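How to Set Out a Bowl of Citrus So It Keeps

Posted Thu 29 October

Citrus is the easiest fruit to leave out on a table. It doesn't bruise like pears, it doesn't draw fruit flies as fast as bananas, and people will pick one up on their way past. The usual trouble is the fruit at the bottom, which sits in its own moisture and goes soft before anyone gets to it. Lining the bowl with paper helps a lot.

What you need

A wide, shallow bowl, ceramic if you have one
One sheet of plain white tissue or parchment paper
Enough oranges or other citrus to make one loose pile
A dry dish towel

Step 1. Sort the fruit

Take everything out of the bag. Press each piece gently with your thumb, especially near the stem end. Anything with a soft spot goes in the fridge to be juiced that day. Small dark marks on the peel are fine as long as the skin under them is firm. If you find mold, throw that piece out and wipe down the ones it was touching.

Step 2. Wipe, don't wash

Rub each fruit with the dry towel. Washing can wait until you're ready to peel or zest. If the fruit came home wet, spread it on the towel and leave it there until the skins are dry.

Step 3. Line the bowl

Crumple the paper into a ball, then open it back up. Flat paper slides around and the fruit rolls on it. Push the middle down into the bowl and let the edges stand up or fold over the rim wherever they want to. I used to trim mine even with the rim, but the short edges kept slipping down under the fruit.

Tissue looks softer but tears when it gets damp. Parchment lasts longer. I get mine from Nimthorpe in sheets, a pack of 200, and one sheet fits a medium bowl with some left over at the sides.

Step 4. Fill it

Put the largest fruit in first, against the sides, and fit the smaller ones into the gaps. Long or lemon-shaped pieces can lie across the front. Keep the pile loose so air can get between the fruit, and stop when the next one wants to roll off.

Step 5. Pick a spot

Keep the bowl out of direct sun and away from the stove. On a glossy table, lift the bowl to move it. Grit under the foot of a ceramic bowl will scratch a shiny finish. A felt pad underneath takes care of that if the bowl gets moved a lot.

Keeping it going

Turn the fruit over every 3 days and check the bottom layer. Change the paper when it feels limp or has a stain on it. When you add new fruit, take the old ones out first and put them back on top so they get eaten sooner.

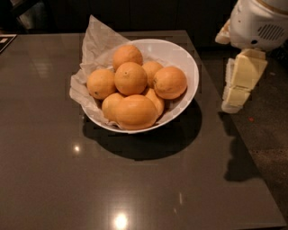
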